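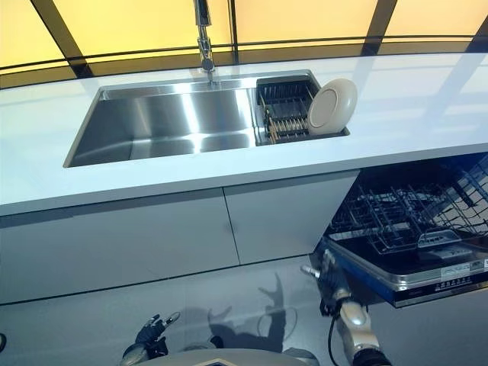
*Lectura: 1 minuto*

**Huerto de Tridham - informe de julio**

El vallado norte quedó cerrado y el riego llega ya a 70 parcelas. De los 2299 euros concedidos hemos gastado 829, casi todo en tubería comprada a Dunne.

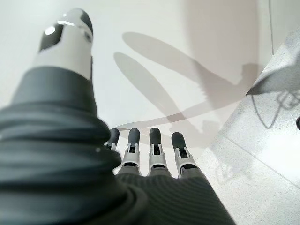

Quedan pendientes 600 euros para el compost de Cutwood - el pedido sale en agosto.

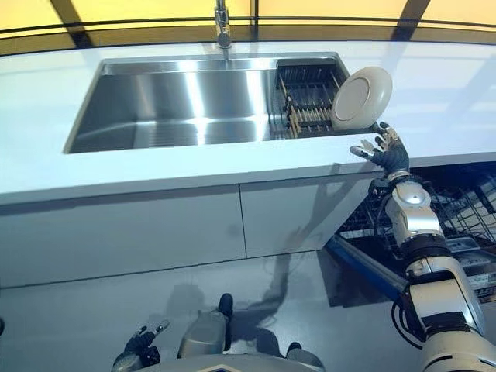
¿Se mantiene el plazo de entrega?

El cierre sigue previsto para octubre, salvo retraso en la acometida de Belholm.

Ognjen Vlachou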